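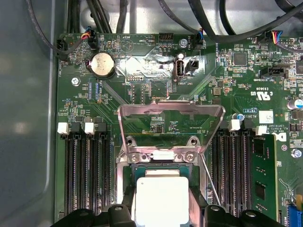
When will the Kunness Collection of string band and gospel recordings be open to listeners?

The collection opens in June at the Clegg Library of Regional Music, in the listening room on the ground floor. Appointments are required during the opening month.

Print this page | E-mail this page

June
By the Clegg Library of Regional Music

The Library is pleased to share further details on the Kunness Collection in this thread. Readers who have written to us in recent weeks will find most of their questions addressed in the posts that follow.

The collection consists of 103 reels of tape recorded at dances, church suppers, fairs and private homes in the Tokier Valley. Most of the music is fiddle and banjo. There is also a large amount of unaccompanied singing and a smaller group of piano pieces played in parlors.

The reels came to the Library from the Kunness Store in Vavik, which sold instruments, strings, sheet music and dry goods. The store kept a tape machine behind the counter and lent it to customers. Many of the recordings were made by the families who borrowed it.

For that reason the quality of the recordings varies a great deal. Some are clear and well balanced. Others were made from the back of a crowded hall, and the dancers are louder than the band. The Library has kept both kinds in the collection.

A number of listeners have asked whether the music has been cleaned up. Two versions of each tape have been prepared. The first is a straight transfer with no changes. The second has reduced hiss and hum and is intended for casual listening. Either may be requested at the desk.

We ask researchers who plan to quote timings or describe a performance in print to work from the straight transfer. On certain reels the speed was corrected in the listening version, and the pitch will differ between the two.

On the question of pitch: fiddlers in the valley often tuned low, and the borrowed machine did not always run true. Where a fixed-pitch instrument such as a piano or pump organ is heard on the same reel, it was used as the guide. Where there is none, the catalog entry says so.

The catalog lists tunes under the title given on the box or spoken on the tape. If the tune is better known under another name, that name follows in brackets. Several tunes have no title that we have been able to find, and these are listed by their opening notes.

Titles spoken on tape have been written down as heard. "Tokier Hornpipe" is announced on one reel and "Tucker's Hornpipe" on another, and the melody is the same. The catalog keeps both and links them.

Gripper and light gray metal computer chassis.

Corrections to the catalog are welcome by mail or at the desk.

The longest single recording in the collection is a New Year's dance at the Vavik Grange Hall. It fills several reels and runs nearly 5 hours. The band took its supper partway through, and the tape was left running. A good deal of conversation can be heard.

Listeners should be aware that private conversation appears on other reels as well. Where a family has asked that a passage be withheld, it has been removed from the listening copies. The catalog entry will note that a passage is missing but will not describe it.

The gospel recordings form the second largest part of the collection. They include shape-note singing from an all-day meeting at Clegg Ford, a women's quartet that sang on local radio, and a series of hymns led from the pump organ at the Vavik Methodist Church.

The women's quartet is of particular interest. The group is mentioned often in valley newspapers, but no commercial record is known to have been issued. The Kunness reels are the only recordings of the quartet that the Library has been able to locate.

The quartet's radio appearances do not seem to have been kept. The Library would be glad to hear from any household that may hold a home disc, a wire recording or a program log from the station.

The piano pieces were, for the most part, played by the store's own clerks to show off instruments to buyers. They are short and cheerful. Some break off in the middle when a customer comes in, and on one reel the clerk can be heard quoting a price for guitar strings before going back to the waltz.

Now to the practical matters of visiting.

The listening room has 3 stations, each with headphones and a printed copy of the catalog. Two people may share a station if they wish. Groups and school classes should write ahead so that the larger room upstairs can be set aside.

Appointments may be made by telephone, by mail or at the desk. Please tell us which reels you would like to hear, or the kind of music if you do not know the reel. Staff will have the files ready when you arrive.

Visitors may take notes in pencil or on a laptop. Instruments are permitted in the upstairs room only. Fiddlers who wish to learn a tune directly from a recording should ask for that room when they book.

Recording from the headphones is not permitted. Copies for study can be supplied for most of the collection. A form is available at the desk, and members of families who appear on the tapes may have copies of those performances without charge.

Copies for broadcast, release or public performance are handled separately. Written permission is needed from the Library and, where the performer or the performer's family is known, from them as well. The Library will forward letters but cannot give out addresses.
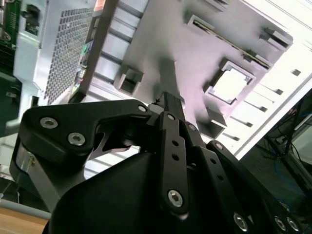
Black gripper and light gray metal computer chassis tray.

With respect to songs and tunes that were written by valley musicians: the Library makes no claim to own them. Bands that learn a local piece from these recordings are asked to credit the composer by name where the catalog gives one, and otherwise to credit the Kunness Collection.

We have been asked whether the original reels may be seen. The reels themselves are stored away from the public rooms in cool, steady conditions and will not be brought out for listening. A small number of the original boxes will be on display near the entrance.

The boxes carry a good deal of handwriting. Borrowers noted the tunes, the weather, who had called the figures, and now and then a complaint about the batteries. The handwriting has been copied into the catalog in full, with spelling left as it was found.

The opening will be marked with an evening of music in the reading room at 7 p.m. A string band from Vavik will play tunes drawn from the collection, followed by a singing led in the old Clegg Ford style. All who wish to sing will be given a seat in the square and the loan of a book.

There is no charge for the evening. Seating is limited, and places will be held at the desk for those who reserve. Any seats not taken by the start of the music will be released to people waiting at the door.

The side entrance on the parking lot is level and should be used by anyone who would prefer to avoid the front steps. Large-print copies of the songs will be available. Please let us know in advance if other arrangements would be helpful.

Dancing will not be possible in the reading room. A square dance using the same repertoire is planned at the Vavik Grange Hall for the fall, and details will be posted to this account once the hall has been confirmed.
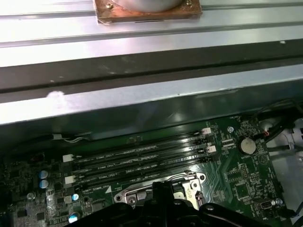 Brushed-silver metal panel with a copper-colored plate.

The Library is also seeking help with names. Many players are identified on the boxes only by a first name or a nickname, and some are not identified at all. A set of short excerpts has been prepared for people who may recognize a voice or a way of bowing.

The excerpts may be heard in the listening room without an appointment during the first hour after opening each day. A notebook is kept beside the station. Please write down whatever you remember, even if you are not certain, and leave a way for us to reach you.

Information offered in this way is marked in the catalog as a family or community recollection until it can be matched with another source. Contributors may choose to be named or to remain unnamed.

Households in the valley may hold other tapes made on the store's machine. We ask that old tapes not be played at home before they have been examined. The Library can make a transfer and return the original to its owner, and there is no obligation to donate.

Tapes should be kept upright in their boxes, away from attics, basements and radiators. If a box has writing on it, please leave it as it is and do not add new labels or adhesive tape.

A printed guide to the fiddle tunes is in preparation. It will give the melody of each tune in standard notation, with notes on tuning and on differences between players. The gospel music will be treated in a separate guide, for which no publication month has been set.

Replies to this thread are read during desk hours. Requests for appointments should be sent by mail or telephone, as bookings cannot be taken through this account.

Print this page | E-mail this page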